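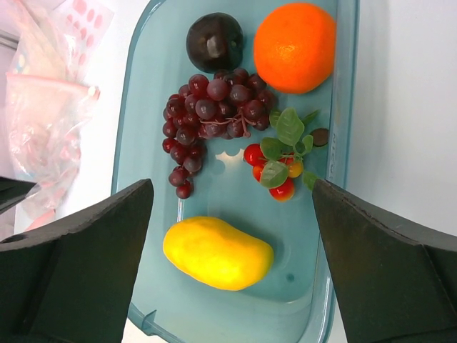
Kitchen and Pantry > Storage
Thread: Do produce saver liners do anything at all?

mudroom_pat
Posted May 30, 2021
The Plarex fridge liners are on sale again at my grocery store and the box says fruit lasts "up to 4 times longer." Up to. Longer than what? Left on the dashboard of my truck? Has anyone tried these without getting them free for a review?

tallgrass88
I bought a pack last spring. My strawberries went fuzzy right on schedule. The liner is a piece of foam. It keeps things from sitting in their own juice and so does a paper towel.

Oberlin_Sue
Disagree with tallgrass. I've used them for 13 months and my lettuce is noticeably better. I'm not saying it's magic, but I throw out less.

mudroom_pat
Sue, did you change anything else when you started? Not trying to be rude. When I buy a gadget I usually clean out the fridge the same day, and then everything does better for a while.

Oberlin_Sue
I did start drying the lettuce first. The instructions tell you to.

tallgrass88
Well there you go.

Oberlin_Sue
There I go what? It still works.

tallgrass88
Drying the lettuce works. You paid 19 dollars for somebody to tell you to dry the lettuce.

fennel_or_bust
What about the little packets that soak up the ripening gas? Gralgate makes one that hangs off the shelf. Apples and ripe bananas give off ethylene, that part is real, and it does speed up other fruit. I just can't find anything that says how much a packet that size takes up, or when it's used up. The color strip on mine hasn't changed since I opened it.

mudroom_pat
That's my problem with all of it. Real science on the front of the box, then no numbers for the thing you're buying. I wrote to Gralgate and got a coupon back.

kettle_black_2000
I keep apples in one drawer and greens in the other. Costs nothing. Berries I buy the day I want them. Grapes stay in the bag they came in, unwashed, and I rinse a bunch when I feel like eating it.

Oberlin_Sue
Unwashed grapes in the fridge, no thanks. I wash everything when I get home.

kettle_black_2000
Wash them if you want, but get them good and dry after. Wet grapes get moldy on me every time.

fennel_or_bust
Same here. And plums go on the counter until they give a little, then in the fridge. A liner won't ripen a hard plum.

tallgrass88
Pat, save your money and get paper towels. Change them when they're damp.

mudroom_pat
Leaning that way. I might still buy one pack and put half a box of strawberries on it and half on a paper towel, same shelf. If Sue's right I'll say so.

Oberlin_Sue
Dry them first!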